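Handout 2: Slotting and pick density. Read with chapter 2 of Koller. The Laltstead data file is the same one used in the July exercise.

Slotting is the assignment of stock items to storage locations. A poor assignment raises travel time even when the building, the staff and the order mix stay the same. We assume single-level shelving, one picker per aisle and open bins throughout. 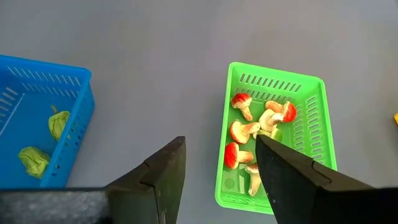

**2.1 Terms**

- *SKU*: one stock item, as listed in the item master. Laltstead carries 3,866.
- *Line*: one SKU on one order, whatever the quantity.
- *Hit rate*: lines per SKU per shift.
- *Pick density*: lines picked per yard of aisle walked.

Do not confuse hit rate with units sold. An item that sells in large amounts on few orders has a low hit rate and does not need a front location.
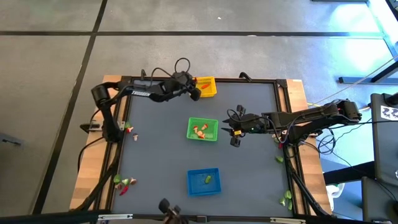 Rank all SKUs by hit rate, highest first. Class A is the smallest set at the top of the ranking that covers half of all lines. At Laltstead, class A comes to almost 12 percent of the SKUs. Class B covers the next third of lines, and class C is the remainder.

**2.2 Cube-per-order index**

COI = storage space required / hit rate

Sort by COI, lowest first, and fill locations outward from the depot. For single-command trips with independent demand this gives the minimum expected travel. For multi-line tours it is a heuristic only. Tanner's counterexample uses two aisles and will be worked on the board.

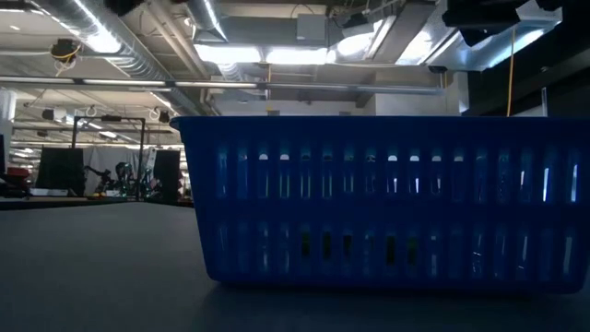 Correlated demand is the usual reason the index falls short. If two SKUs are often ordered together, storing them in adjacent bins can save more travel than moving either one closer to the depot. Kao's method adds a pair score to the ranking and swaps locations until no swap lowers the total.

**Problems**

1. Compute the COI for the 17 SKUs in the Smits table. Break ties by item number.
2. Show that doubling every hit rate leaves the COI order unchanged.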